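The Desk With the Violets

By mid-morning in October the light comes in sideways at the Amen building, and Nomvula Khumalo has already moved her pen three times. She wants it near the calculator. Then she wants it farther away. Then she picks it up and writes a grocery list with it, and it ends up wherever her hand happened to stop.

I love watching people set up a small desk! A big one lets you get away with anything (I have a drawer at home that I haven't seen the bottom of in years), but a tabletop the size of a card table makes you choose. Khumalo has been helping people choose for a long time now, first in her sister's spare bedroom and lately through Wundotum, the little workshop she runs with Sipho Coetzee. They take 20 people a season, feed them well, and send them home to clear off their desks.

Their starting point is the wallpaper. Coetzee is wild about wallpaper. He grew up in a house where every room had a different flower, and he can still recite them in order from the front door: roses, ferns, something orange that his mother regretted, then violets in the room where he did his homework. So when he found a cream paper with purple violets and thin stripes, he bought every roll in the shop and called Khumalo from the parking lot.

"I told her it was for a desk," he says. "She asked me how big the desk was, and I changed the subject."

A patterned wall asks for quiet furniture, and the two of them argue happily about what counts as quiet. Coetzee votes for pale wood every time. Khumalo would paint everything white if he let her. They tend to meet in the middle, with a white top and a light oak-colored shelf standing on it, a few books inside, and then one or two things that have no business matching. Pink, for instance. Khumalo will defend a pink calculator to anyone who walks in.

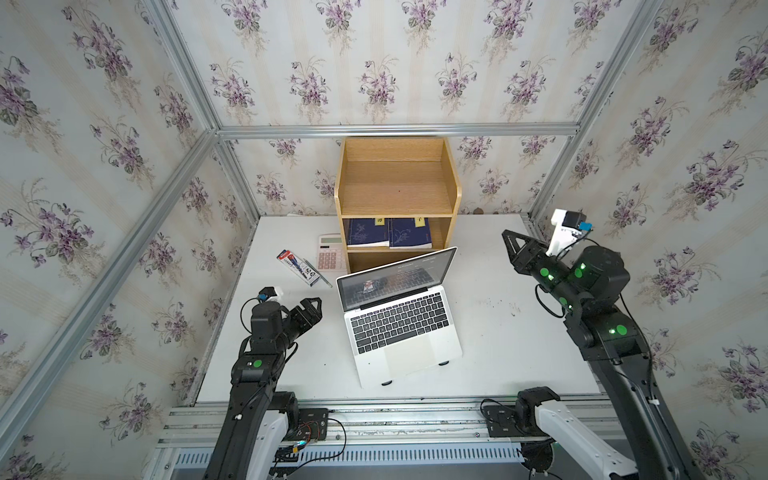
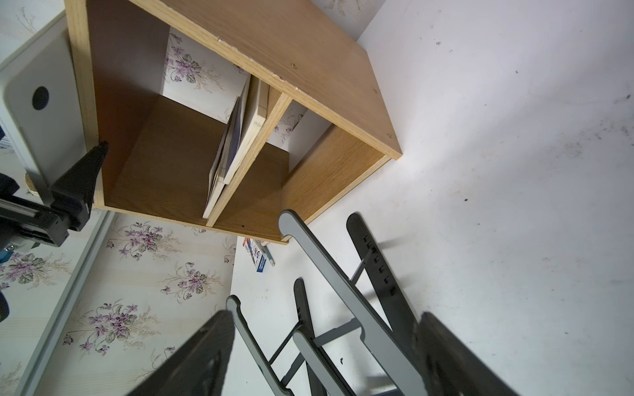
Pale wood, dark blue books and a wall of violets, from the front and from close up at the shelf.

What I like best is the empty space. Most of us see an open compartment and start feeding it, and within a week it's holding batteries, a tape measure and somebody's sunglasses. At Wundotum they ask you to leave at least one cubby bare for the whole first month. Tumelo Sithole, who took the class last spring and now does the bookkeeping for a bakery from his hallway, told me he lasted nine days. He put a lemon in it. The lemon stayed until it was hard as a golf ball, and after that he got the idea.

Books are the next fight. Coetzee likes two, upright, close together, covers that belong to the same family. Khumalo is looser about it and says any book you open every week has earned its place, even an ugly one. Both of them agree that a row of books you never touch should live in another room. I went home and tested this on my own shelf and came up with a dictionary and a bird guide, and I have to say the bird guide looks terrific there.

Then there's the laptop, the thing that swallows most small desks whole. Khumalo teaches people to put everything else down first and bring the computer in last, so that the pen, the paper and the calculator get their spots before the big gray rectangle takes over. A folding stand helps, and one with adjustable arms lets you try a few heights before you settle. Sipho Sibiya, a translator who shares a two-room apartment with his brother, swears by closing the laptop at six and sliding it onto its side at the end of the table. His brother eats dinner where the keyboard was.

You don't need new furniture for any of this. Chips along the edge of a shelf are fine, screw caps on top are fine, and Khumalo gets a bit stern with anyone who apologizes for them. She brought her own cubby home from a neighbor's curb in the rain and dried it out over the bathtub.

As for the pen, she found a place for it after lunch, at a slant, with the point toward her chair. Coetzee walked past, looked at it for a while and went to put the kettle on.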